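Foam shape blocks marking up a maple board – what to clean it with?

Posted by Priya Lyons
Saturday, July 3, 2021

I have a glued-up maple panel that I use as a sorting surface for colored foam blocks (cubes, cylinders, stars, triangular prisms). It sits on top of a pegboard table, because the small pieces rock when they straddle the holes. The finish is two thin coats of water-based polyurethane, applied in November.

There are now faint colored smudges on the wood, mostly from the red pieces. A damp cloth lifts some of it. The board is 87 cm long and I would prefer not to strip the whole thing.

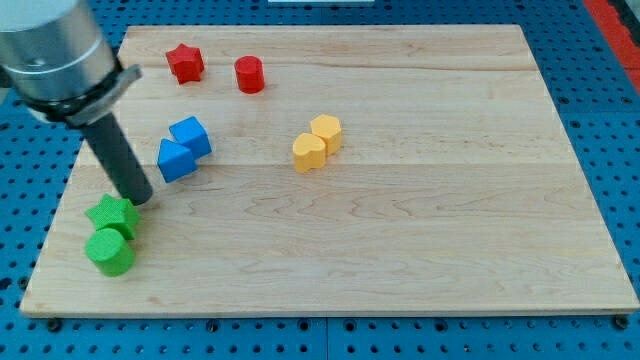
Foam shapes on the maple board, blue pegboard underneath.

Can the smudges be removed without refinishing? And is there a better way to keep the blocks from marking the board?

Ebenezer Addo

Start with the mildest method. One drop of dish soap in a cup of warm water, cloth wrung out hard, wipe with the grain, dry at once. If color remains, use a white vinyl eraser with light pressure. Do not use acetone – it can soften the polyurethane and it will damage most foam.

If the eraser does nothing, the pigment is probably under the film. In that case scuff the top face with 320 grit, remove the dust and add one more coat. Leave it a full week before putting foam back on it. Two thin coats is on the low side for a work surface.

Wash the blocks too. Loose pigment on new foam usually comes off in the first couple of washes.

Vittoria Martinelli

Agree on the extra coat. Coat the underside as well or the panel may cup.

Fitzgerald Thibodeaux

I would just put a felt mat on it. Mine is 17 dollars' worth of felt and I have not cleaned the wood since.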